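What I found out about dust in student flats

My project for the household studies module started with an argument. Impi Karppinen, who I share a kitchen with, said our flat gets dusty faster than her parents' house in Vunberg, and I said that was rubbish because their house is bigger and they have a dog. We never settled it, so when we had to pick a topic in February I picked this one.

The question I ended up with was pretty simple: where in a shared flat does the dust and grit build up, and does the way people clean change it? My tutor, Barbara Pietrzak, made me cross out the first version, which had the word "health" in it. I'm glad she did, I don't know anything about lungs.

I asked people in seven flats in the Väisänen building to keep a cleaning diary. Each flat got a sheet for the fridge door where they wrote down what they cleaned, what with, and how long it took. I also put sticky cards in two spots per flat, one by the front door and one on top of the fridge, and swapped them when I came to collect the sheets. Kauko Partanen lent me a kitchen scale, but it was hopeless for this (dust weighs nothing!), so in the end I compared the cards by eye against a chart I'd made with a pencil.

The diaries were the fun part. Some people write a lot. One flat put "wiped the table, felt good" over and over, and another wrote a long complaint about who had finished the bin bags. The longest single clean anybody wrote down was 90 minutes, and that was before a visit from somebody's mum.

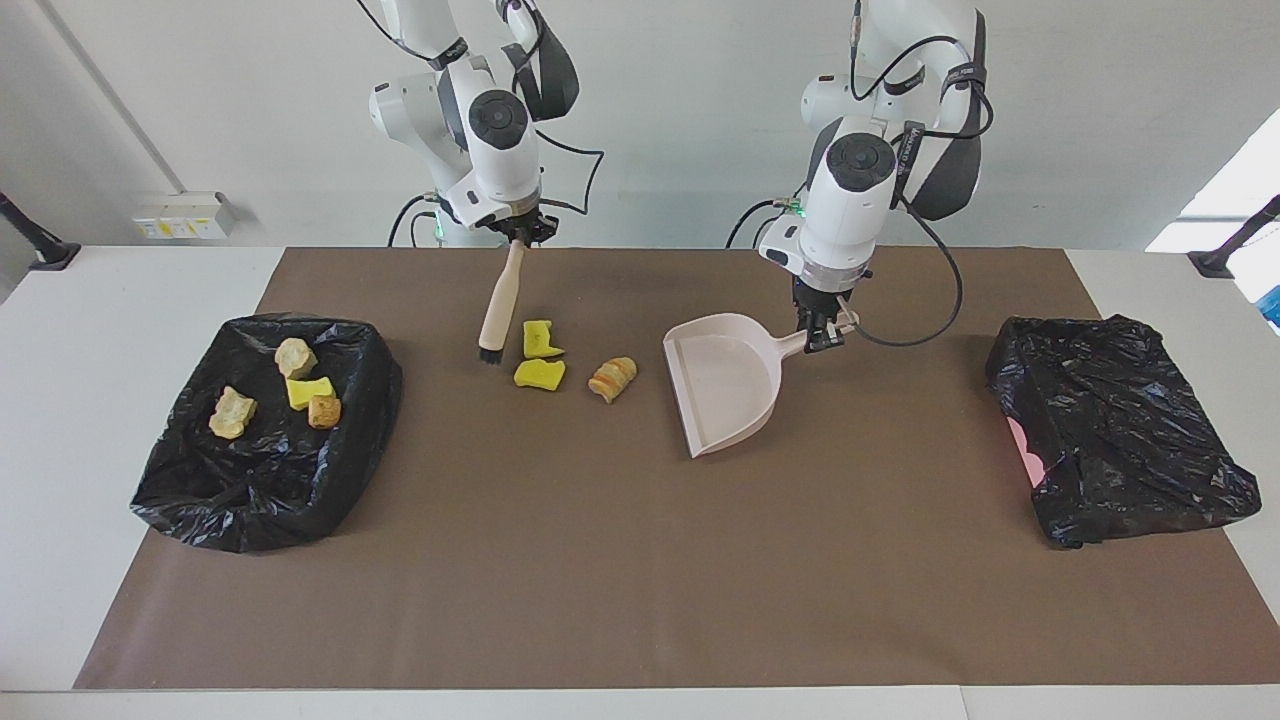 Sweeping came up far more than hoovering, which I hadn't expected. When I asked why, most people said getting the hoover out is a faff – it lives in the cupboard downstairs and you have to sign for it. So they sweep little and often, mostly crumbs, and mostly in the kitchen. The hallway gets forgotten, and the door cards showed it. Nearly all of them came out darker than the fridge ones.

The flats where everyone takes their shoes off at the door did better, but I want to be careful here. Those were also the flats on the upper floors, and maybe the stairs had already knocked most of the grit off. Bronisława Wasilewska pointed this out when I did my practice talk and I had no good answer. I still don't.

Things I'd change: I would use more cards, and I'd tape them down properly, as one ended up behind a toaster. I'd also ask about open windows. Our street had roadworks for part of the time and I only thought of it when I was drawing the graphs.

As for Impi, her mum did put a card up for me in Vunberg, dog and all. It came back a shade lighter than ours and she has stuck it on our fridge.

Handed in 29/06/2021. Thanks to Elsa Seppälä for reading the draft and fixing my commas.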